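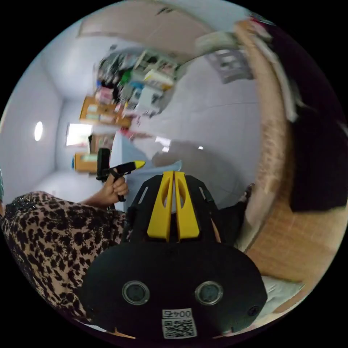
Start with the black ones while the light's good, Carmela said, or you'll be folding navy in with them and we'll never get it apart again.

Oliwia said she could tell navy from black. Carmela said everyone thought that.

They had been at it since breakfast. The flat had to be empty by Thursday and the clothes were the last of it, apart from the bed and the kitchen drawer with the batteries in it. Aunt Zosia had worn black to work for most of her life, first at the hotel and then at Kaczorowski, the dress shop on the corner, and she had kept all of it. On weekends she wore red. There was very little in between.

Oliwia pulled a jumper out of the bag and laid it flat. She did the sleeves first, one across and then the other, and turned the bottom up to meet the neck. It came out wider than the one before. She undid it and did it again.

"You don't have to match them," Carmela said.

"They'll fall over if I don't."

"Then they'll fall over."

Carmela folded the way she did everything, quickly and a bit crooked. She had a pair of trousers over one arm and was going through the pockets. So far she had found two bus tickets, a cough lolly and a receipt from Huvex for a kettle. She put the receipt aside in case the kettle was still under warranty. Oliwia looked at the date on it and put it in the bin.

"Who's having the black?" Oliwia asked.

"Thảo said she'd take whatever's decent for the girls at the restaurant. They have to buy their own."

"And the red?"

Carmela didn't answer that. She shook out the trousers and held them up against herself. They stopped well above the ankle.

"She was tiny," she said.

"She wasn't. You're tall."

The phone rang in the kitchen and Carmela went to get it. It was Salim about the van. Oliwia could hear her saying yes, the stairs, yes, the second floor, no, there wasn't a lift, she had told him that already. He wanted to come at 2 and she wanted him in the morning. It went on for a while.

Oliwia took the next thing out. It was a black cardigan with a darn at the elbow, done in a thread that was nearly the right colour. She remembered the darn. She had been sitting on the back step in July with the heater dragged over to the door, and her aunt had pushed the needle through and said the shop wanted fifteen dollars for that, can you imagine. Oliwia had been about nine. She had asked if she could do the next one, and her aunt had said there wouldn't be a next one, she was going to be more careful.

There was a second darn under the arm, much neater.

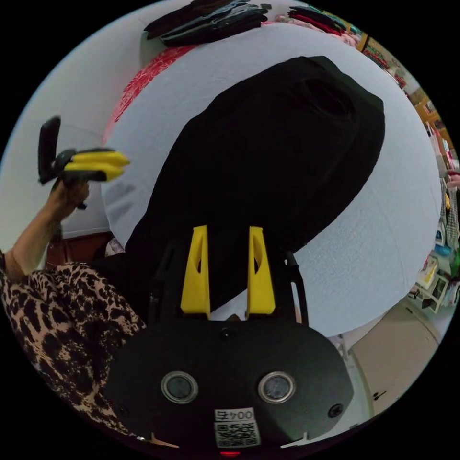

The black pile on the white table, the red and black one beside it.

When Carmela came back she said Salim would be there first thing, and that he'd sounded put out. She looked at the table.

"You've started a new pile."

"That's for me," Oliwia said.

Carmela picked up the cardigan from the top and looked at the elbow. She put it back down where it had been and squared it up with both hands, which she hadn't bothered to do with anything else.

"Is there any more tea?" she said.

"I packed the cups."

"All of them?"

"There's the measuring jug."

Carmela went back to the kitchen. Oliwia heard the tap run, and the kettle go on, and a cupboard being opened and shut. She reached into the bag for the next one and held it up to the window. It was navy.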